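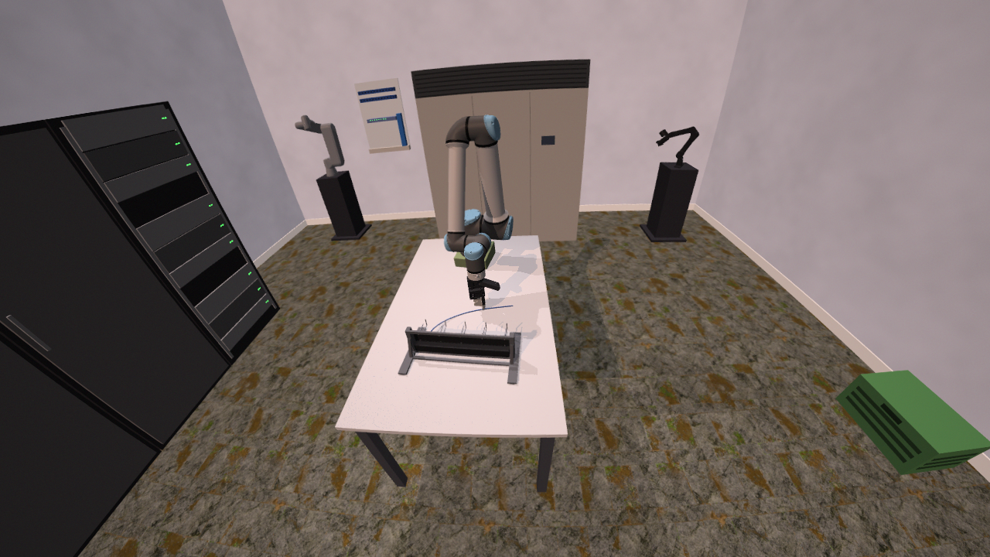
What do you do first when a robot arm snags a cable? Stop the arm, then leave everything exactly where it is until you've had a proper look. Don't open the gripper and don't jog the arm up to "give it some slack." I did both, in that order, and I paid for it with a torn cable and a very long evening.

I run a small arm in the workshop behind my house in Mellham, mostly for fiddly jobs I'd rather not do by hand anymore. Cable laying is my favorite and also the one that has caused me the most grief. A cable is floppy, it's springy, and it remembers being on the spool (oh, does it remember!). So these are my notes from the snag I had in November, plus a few habits I picked up afterward.

What happened to me

The arm was supposed to pick up the cable in the middle, carry it over the rack and press it down into the clips. It had done that all afternoon. Then one end hooked itself under the bracket, the arm kept pulling, and the cable went as tight as a guitar string before the protective stop kicked in. I got excited and popped the gripper open from the screen. The cable whipped out and smacked me across the knuckles. It stung like crazy, and I had safety glasses on only by luck.

Then I jogged the arm upward, forgetting that the cable was now looped over one finger of the gripper. Rip.

How I free a snag now

Hit the stop. The real red button, that is, and leave the screen alone for the moment.

Glasses on before you lean in. Keep your face to the side of the cable and never in line with it.

Follow the cable from one loose end to the other with your eyes. Mine had caught in a spot I couldn't see from the front at all.

Take the tension off at the anchored end. If the cable is clamped, loosen the clamp a little at a time while you hold the cable with a gloved hand on the fixed side. If it's hooked, cut it. I know, I know, but cable is cheap and I keep a pair of cutters on a nail by the door for this.

Once it's hanging slack, open the gripper and lift the cable out. Check both fingers for loops before you move a single joint.

Drive the arm out slowly, straight up, at 10 percent speed. I leave it at that setting for the next full run too and stand there with my hand by the button.

Please don't shove the arm by hand to get it off the cable. Some arms have a freedrive mode for that and some really don't like it, so look it up in your manual on a quiet day.

Things that have cut down on snags

Uncoil the cable the night before. I hang mine over a broomstick with a clothespin on each end. By 5 in the morning (I'm an early riser) it lies a whole lot flatter.

Round off your brackets. Any corner a cable can get under, it will get under. I went over mine with a file and then put a strip of smooth tape on the edges.

Lower the force limit. Mine was set way too high from an old job pressing bushings, and I'd never changed it back. A soft cable needs hardly any push, so drop the limit until you get false stops and then come up just a touch.

Wipe the gripper fingers. Dust and old tape goo make the cable stick on release, and then it gets dragged along to the next point. A rag with a little rubbing alcohol does it.

Look at the clips before each batch. A bent prong will grab the jacket and hold on. I straighten mine with smooth-jaw pliers, and after 4 bends in the same prong I toss the clip and put in a new one.

Write the cycle number down when something goes wrong. My snag was on cycle 2,647, and when I went back through the log the pulling force had been creeping up for quite a while before that. I'd have seen it if I'd bothered to look! Now I check the log when I make my coffee.

A word on the cable itself

I'd been using leftover stuff from a surplus place over in Pistham, and the jacket was stiff and a bit tacky. I've since switched to a softer one from Tasorska and it drops into the clips much more nicely. Still curls at the ends, though. If you have a good trick for the last couple of inches, write and tell me, my clothespins are wearing out.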